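Why Does Your House Creak at Night?

You're tucked up in bed, the lights are off and everything has gone quiet. Then – crack! Something pops in the wall. A minute later there's a long, slow creeeeak from the floor, and your feet are nowhere near it. Is it a ghost? Nope! It's something much more interesting, and it has to do with heat.

Everything in your home is made of tiny particles, far too small to see, and they never stop jiggling. When something warms up, its particles jiggle harder and push a little further apart, so the whole thing gets bigger. When it cools down they settle closer together again and it shrinks. Scientists call this expansion and contraction. You'd never spot it happening to a door or a pipe because the change is so small, but it's going on all day long.

Now think about what happens in the evening. The sun goes down, the heating clicks off and the air outside turns chilly. The roof cools first, then the walls, then the floors, and each part shrinks at its own speed. Metal changes quickly and brick is slow. Wood does all sorts of odd things, which we'll get to in a moment!

All those parts are nailed, screwed or glued to each other, so they can't just slide about as they please. A beam pulls against a nail, and pulls a bit more, and for a while nothing moves. Then it slips all at once, by less than the thickness of a hair, and you hear a crack. Try pressing your finger hard on a smooth table and dragging it along. It sticks, then jumps, then sticks again. Your house is doing the very same thing in the dark.
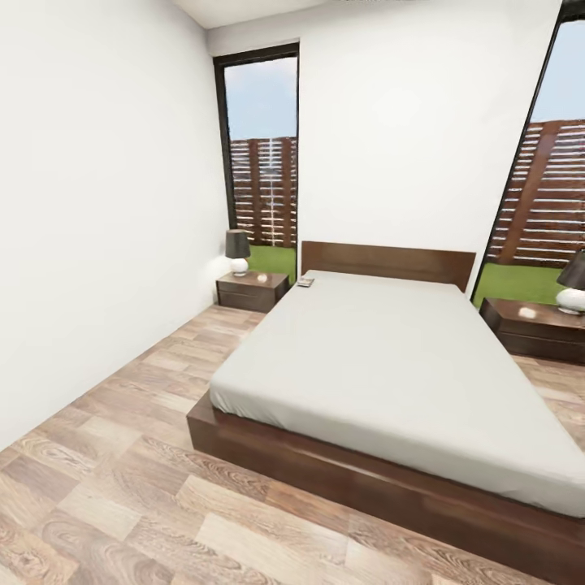
Wood has another trick up its sleeve. It used to be part of a living tree, full of little tubes that carried water, and even after it has been sawn up and dried it can still soak up damp from the air. On a muggy day in August a wooden door can swell so much that it sticks in its frame. In winter, when the heating dries the air out, the same door shrinks and swings easily again. People who lay wooden floors know all about this, so they leave a small gap around the outside of the room and hide it under the skirting board. Without it, the boards would have nowhere to go and might bulge up in the middle!

Pipes join in too. When hot water rushes into a cold metal pipe, the pipe grows longer and rubs against the clips that hold it up. That's the tick-tick-tick you sometimes hear after somebody runs a bath.

But why does it all seem so much louder at night? Partly because there's less noise to cover it up. In the daytime there are cars, kettles, tellies and people shouting up the stairs, and the creaks get lost in the muddle. At night your ears have hardly anything else to listen to.

Want to be a creak detective? You'll need a notebook, a pencil and 3 evenings. Each time you hear a creak before you go to sleep, write down the time and where you think it came from. Put down whether the heating was on, too, and what the weather was like – was it warm, frosty or windy? Then look back over your notes and see if the noisiest evening was also the one when it got cold fastest.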